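Does a zip bag inside a basket really keep small packages tidy?
Home Storage > Pantry and Cabinets

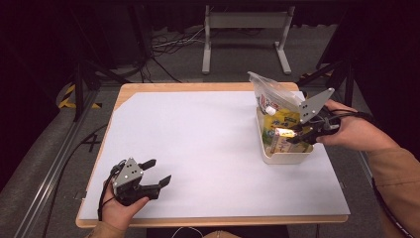 Re: zip bag inside a basket

hetham_attic wrote:
I don't buy it. A clear bag standing up in a white plastic basket is two containers doing one job. The bag already sticks up over the rim. Try sliding that onto a low shelf.

vira_s wrote:
Depends on the shelf. I keep cartons and packets like this and the bag stops the little ones tipping over. Been doing it since August.

hetham_attic wrote:
Stops them tipping until you pull one out. Then the bag slumps and you're digging.

karakaya131 wrote:
Have to side with hetham. Anything with a bottle cap goes in the basket with no bag. I paid $4 for a Hudholm divider and that did more.

vira_s wrote:
Dividers waste space. And how do you wipe up a leak under one?

karakaya131 wrote:
Lift it out. Takes a second.

hetham_attic wrote:
Still waiting to hear what the bag is for.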